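Short Fiction | Work & Offices | Reading time: under ten minutes
Search stories, authors, tags Go

The Table Inventory

The lease at Murnlow ended in February, and the contents of the second floor had to be listed before the keys went back. Roscoe Kincaid was given the list. It had 69 lines. He had filled in 37 of them by noon.

Line 38 was the table. He wrote: table, dark brown, wood, one. Under condition the form allowed a single letter, A through D. He entered B. He ran his palm along the near edge, found a dent he remembered making with a stapler, and left the B where it was.

Celeste Daza read the form over his shoulder. She had run the office for eight years and was moving to the Javberg building with everyone else.

"You have to list what's on it," she said.

"The form says fixed contents."

"The flowers have been there every week since I started. That's fixed."

He opened a new line. Vase, white, one. Flowers, mixed. The form rejected the entry because flowers had no asset class. He tried Decor, Perishable, then Decor, Other. The second one was accepted.

"Tissues," Celeste said.

"Consumable. Excluded."

"Bowls?"

"Kitchen. Different sheet."

She pulled out a chair and sat down. The chairs were a problem of their own. They had come from three suppliers, and the oldest had been bought from Thibodeaux before that firm stopped selling furniture. The form wanted them as a set. Roscoe had been entering them one at a time, by color and back.

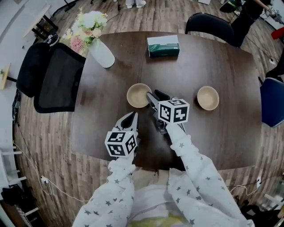
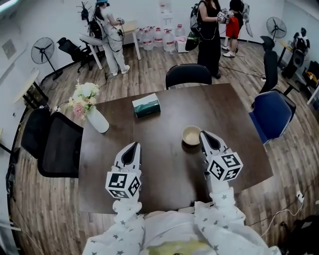 The table with its vase of flowers, tissue box and chairs.

"Who gets the table?" Celeste asked.

He scrolled to the last column. Disposition: Flidisden, storage, unit 2. The new rooms had their own tables, narrower, with a socket at each place. The measurements had been checked. This one would not go through the door at Javberg without taking the legs off, and the quote for taking the legs off was higher than the book value.

"Storage for how long?"

"The column is blank."

She considered this. Then she reached across, took the pen from his pocket, and wrote a date on the paper copy, four months out. She put her initials next to it. The form required initials from one manager for any change in disposition.

"That's a recall date," Roscoe said. "Somebody has to act on it."

"Put me down."

He put her down. He saved the sheet and moved to line 40, which was the coat rack.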